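Planning and Paying for a Sorting Cell: Your Questions

By Rania Belkadi
Updated May 15, 2024

I get a lot of email about the small arm setups we put together at Nonoseck, and most of it is about money. So I've pulled the usual questions into one page. If yours isn't on it, write to me and I'll add it the next time I have a free afternoon (the last one was in April, so be patient!).

What should I buy first, the arm or everything else?

Price them together. I know the arm is the fun part, and everybody sends me an arm quote and asks if it's a good deal, but a quote with only the arm on it is maybe half a budget. You still need a table that doesn't wobble, a gripper, a camera mount, a spare set of fingers, power, and somewhere to put the controller.

How much should I set aside for the stuff it picks up?

Our first line for objects was $300, and it covered more than I thought it would. Toy stores and the sports aisle will get you most of the way there. What you want is variety, so go for hard and soft, shiny and dull, things that roll and things that flop. The gray bin we pick from has spiky balls, a metal can, toy bricks and a big crumpled cloth all piled in together, and the cloth is worth as much to me as everything else in there. Buy doubles of whatever you like best. Soft things wear out, and then you can't find the same one again.
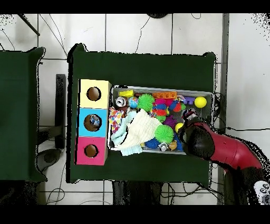 Do I need real bins and fixtures from a catalog?

Not to start with. I priced a set of molded drop-off stations from Wilel and then sat on the quote for weeks. We ended up with colored cardboard boxes, each with a round hole in the top, lined up next to the bin where the arm can get at them. If one gets crushed you make another. I'd move to something sturdier once your layout has stopped changing, and yours will change a lot in the first couple of months.

Do cut the holes generously, though. A tight hole turns a simple drop into a precision job, and you'll be tempted to spend money on a fancier gripper when
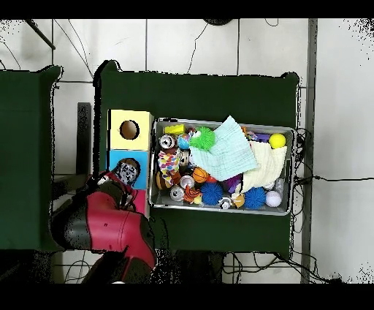

a bigger hole would have fixed it. I've talked two customers out of that upgrade already and I'm still a little proud of it.

How long does delivery take?

Our last arm came from Moriarty and took 11 weeks from purchase order to loading dock. The gripper shipped separately and got here first. Ask for both dates in writing, and don't book your installer until you have them.

How much floor space should I plan for?

More than the arm's reach on the spec sheet, please! Leave room to walk all the way around, and keep a second table close by if you can fit one. Then think about cables before you think about anything else. We didn't, and ours still run loose across the tile next to the tables, black on white, so I get to look at that decision every day. Floor covers and a couple of proper trays came to $109 when I finally added them to the wish list, and I'd put that in the first order if I were doing it over.
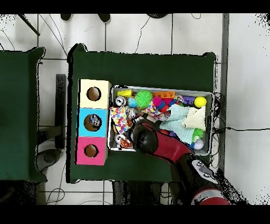
Should I pay for the service contract?

For the first year, yes, especially if you don't have someone in house who likes taking things apart. Ours is with Liswood and runs 12 months at a time. Read the part about wear items twice. Gripper fingers usually aren't covered, and neither is anything you've modified, so take that into account before you get out the drill.

Can I lease?

You can, and I've done it once. It made sense when the budget had to land in two different fiscal years. Check who pays return freight, because a crated arm is heavy and the answer was us.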